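Hook Restocking with a Wrist Camera: Comparing Two Approach Policies

Project report, Robotics Lab Course, Group 7

1. Problem

Hanging goods on display hooks is harder for a robot than placing them on a flat shelf. The hook is thin, it is often hidden by the item being hung, and an error of a few millimeters means the item catches on the tip or misses it. Our project asked whether a policy trained only on wrist camera images could approach a pegboard hook with a held hand tool, and whether adding a separate hook detector would help.

The work builds on Flutgate, the course code base for imitation learning. We wrote one new module, Welent, which finds hook tips in the wrist view and passes their image positions to the policy.

2. Data

We recorded 487 demonstrations by teleoperation in the Grurnent store, mostly before opening. Each one starts with the tool already in the gripper and ends when the operator opens the fingers or gives up. Items were hand tools of different lengths. Demonstrations in which the operator gave up were kept and labeled, but not used for training.

Images were stored together with gripper width and arm pose. We did not record force. This was a mistake – contact with the board is difficult to judge from the image alone, especially when the tool covers the point of contact.

The main difficulty in the images is the board itself. A glossy white panel with a regular grid of holes gives the detector many small dark points that look alike, and reflections from the ceiling lights change the appearance of the holes. White hooks on a white board add to the problem. The view with a pair of pliers in the fingers, jaws against the pegboard, has all of these conditions at once.
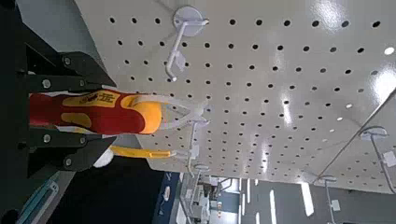 Steyn remarked at the midterm review that the glare should be treated as part of the task and not filtered out, and asked why we had planned to drop the frames with the strongest reflections. We changed the plan after this. All frames were kept, and brightness augmentation was added to training.

3. Method

Policy A receives the wrist image and the arm pose. Policy B receives the same input plus the hook tip positions from Welent. Both predict a short sequence of arm motions and use the same network size, training schedule and data split. Of the demonstrations, 40 were held out for validation.

Welent was trained on 800 hand-labeled frames. Only the tip of each hook was marked. Labeling the base plate as well was tried first, but the base is often behind the tool during the last part of the approach, and the labels were not consistent between group members.

4. Results

Each policy was run for 200 trials on the same board. A trial counted as a success if the tool was on the hook after release. Policy B succeeded more often than Policy A, and the gap was largest on hooks close to the edge of the board. With short tools the two policies were nearly equal.

Most failures of Policy A were lateral: the arm stopped one or two hole columns away from the hook. Policy B rarely did this. Its typical failure was in depth – it pushed the tool into the board and released too early.

5. Limitations

Only one board and one hook color were tested. The trials were run by the same people who collected the data, and the starting poses were similar to those in training. Force sensing at the wrist would be the first addition, followed by a second board with colored hooks.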